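2022-05-24
Ineke Bakker

Jeans and the Plundley folding service: your questions

Do I have to empty the pockets?
Yes please. All of them, the coin pocket too. We found 4 lip balms in one bag last July and they'd melted.

Inside out or right side out?
Inside out for washing. Right side out before folding. If they come to us inside out we turn them, no charge.

How do you fold them?
Lengthwise first, one leg on the other, back pockets facing out. Smooth the seat, tuck the point of the crotch in so you get a straight edge. Then bottom hem up to the waistband, and once more. Thick pairs stop there.

Can you fold in thirds for the Hivetti drawers?
Sure, write it on the bag tag. Doesn't work well on kids sizes, they just spring open.

Do I need a table?
No. A bed is fine, most people use one. Pull the bedspread tight first or you'll fold the wrinkles right in. Very soft mattress, put a board or big tray under.

Will badges and leather patches get damaged?
Not from folding. Stacking is where it goes wrong, a metal badge pressed on a light shirt for months can leave a mark. So patch side up, top of the pile, or a sheet of tissue between.
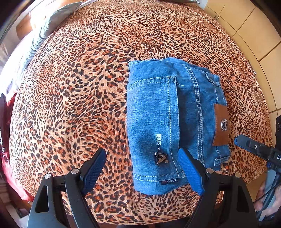 Same goes for metal letters on a back pocket and any rivets that stick out. Tissue is in the Stastier kit, 15 sheets, or use plain white paper. Not newspaper, the ink comes off.

Frayed edges, do you trim?
Only if you ask. Some people like them. Loose threads we leave alone.

How many pairs per bag?
2 stacks side by side, zipper has to close without fighting. If your fighting it, use another bag.

Where do I drop off?
Sárközi building, side door, room 559. Ring the bell, its loud. Bags with no tag can't be accepted.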